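**Table linen** is the cloth used to cover or dress a table, including tablecloths, runners and napkins. The striped cloths of Chege, a river town, are woven in cotton on looms 133 centimetres wide – wider tables need two lengths joined by a flat seam.

Striped cloths are used on both square and rounded tables.

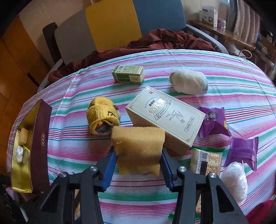

## Care

Coloured cottons are washed in cool water and dried in shade. The Kekov mill, which closed its dye house in June, recommended four rinses for a new cloth.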